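Grundlagen der Übertragungstechnik, Teil 8: Das Koaxialkabel in der Hausverteilung
Skript zur Vorlesung, Stand 24.10.2023, Bearbeitung: Tania Gazi, Kristóf Szabó

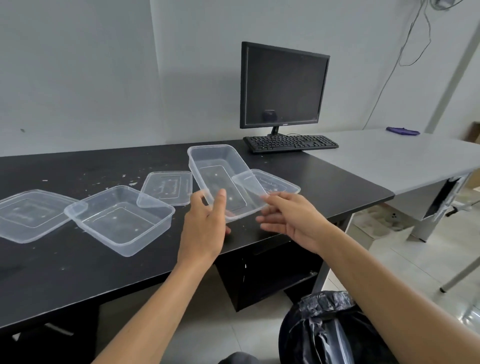 8.1 Aufbau und Wellenwiderstand

Ein Koaxialkabel besteht aus Innenleiter, Dielektrikum, Außenleiter und Mantel. Der Innenleiter führt das Signal, der Außenleiter dient als Rückleiter und zugleich als Schirm. Das Feld bleibt im Idealfall vollständig zwischen den beiden Leitern eingeschlossen. Deshalb lässt sich ein Koaxialkabel neben Stromleitungen oder Metallteilen verlegen, ohne dass sich seine Eigenschaften merklich ändern.

Der Wellenwiderstand hängt vom Verhältnis der Durchmesser und von der Permittivität des Dielektrikums ab:

Z = (60 Ohm / Wurzel(εr)) · ln(D/d)

D ist der Innendurchmesser des Außenleiters, d der Durchmesser des Innenleiters. Die Länge des Kabels kommt in der Formel nicht vor. In der Antennen- und Kabelfernsehtechnik werden 75 Ohm verwendet, in der Funk- und Messtechnik meist 50 Ohm. Für luftgefüllte Leitungen liegt das Dämpfungsminimum nahe bei 75 Ohm.

Wird ein Kabel nicht mit seinem Wellenwiderstand abgeschlossen, entsteht eine Reflexion. Der Reflexionsfaktor am Leitungsende beträgt

r = (Za − Z) / (Za + Z)

mit Za als Abschlusswiderstand. Offenes Ende: r = 1. Kurzschluss: r = −1. Angepasster Abschluss: r = 0.

8.2 Dämpfung

Die Dämpfung wird in Dezibel angegeben und wächst proportional zur Länge. Bei hohen Frequenzen überwiegen die Leiterverluste durch den Skineffekt, sie steigen mit der Wurzel der Frequenz. Die dielektrischen Verluste steigen linear mit der Frequenz, sind bei geschäumtem Polyethylen aber klein.

Für die Praxis folgt daraus: Die oberen Kanäle kommen am Ende einer langen Leitung schwächer an als die unteren. Diese Schräglage wird mit einem Entzerrer vor dem Verstärker oder mit einer einstellbaren Vorentzerrung im Verstärker ausgeglichen.

8.3 Abzweiger, Verteiler, Dosen

Ein Verteiler teilt die Leistung gleichmäßig auf seine Ausgänge auf. Ein idealer Zweifachverteiler hat 3 dB Verteildämpfung, reale Bauteile liegen etwas darüber. Ein Abzweiger koppelt nur einen kleinen Teil der Leistung aus und lässt den Rest durchlaufen. Man unterscheidet Durchgangsdämpfung (Eingang zu Ausgang) und Abzweigdämpfung (Eingang zu Abzweig).

Baumstruktur: Teilnehmer hängen hintereinander an einer Stammleitung. Wenig Kabel, aber ein Fehler im Stamm betrifft alle nachfolgenden Dosen.
Sternstruktur: Jede Dose hat eine eigene Leitung zum Verteilpunkt. Mehr Kabel, dafür leichter zu entstören. Bei Neubauten der Regelfall.

Nicht belegte Ausgänge werden mit 75 Ohm abgeschlossen. Die letzte Dose eines Stamms ist eine Enddose oder eine Durchgangsdose mit Abschlusswiderstand.

8.4 Rechenbeispiel

Wohnhaus Drurkberg, eine Steigleitung. Das Kabel vom Verstärker zur ersten Dose ist 40 m lang, die Kabeldämpfung beträgt bei der betrachteten Frequenz 20 dB je 100 m. Auf dem Weg liegt ein Abzweiger mit 2 dB Durchgangsdämpfung. Die Dose hat eine Anschlussdämpfung von 12 dB. Am Teilnehmeranschluss werden 65 dBµV gefordert.

Kabel: 0,4 · 20 dB = 8 dB
Summe: 8 dB + 2 dB + 12 dB = 22 dB
Erforderlicher Ausgangspegel: 65 dBµV + 22 dB = 87 dBµV

Der Wert gilt nur für diese eine Frequenz. Die Rechnung ist für die unterste und die oberste Frequenz des Netzes getrennt durchzuführen.

8.5 Rückweg

Für Internet über das Kabelnetz wird ein Rückkanal vom Teilnehmer zur Kopfstelle gebraucht. Er liegt unterhalb des Fernsehbereichs. Alle Verstärker im Haus müssen rückwegtauglich sein. Störungen, die über schlecht geschirmte Dosen oder lose Stecker eindringen, addieren sich in Richtung Kopfstelle (Ingress). Ein einziger fehlerhafter Anschluss kann so den Rückweg eines ganzen Netzabschnitts stören.

Aufgaben zur Übung

1. Berechnen Sie den Reflexionsfaktor, wenn ein 75-Ohm-Kabel mit 50 Ohm abgeschlossen wird.
2. Wiederholen Sie das Beispiel aus 8.4 für eine Frequenz, bei der die Kabeldämpfung 8 dB je 100 m beträgt. Wie groß ist die Schräglage an der Dose, wenn der Verstärker beide Frequenzen mit gleichem Pegel abgibt?
3. Skizzieren Sie eine Sternverteilung mit acht Dosen und tragen Sie alle Abschlusswiderstände ein.

Die Lösungen werden in der Übung bei Yeshi Gebreyes besprochen.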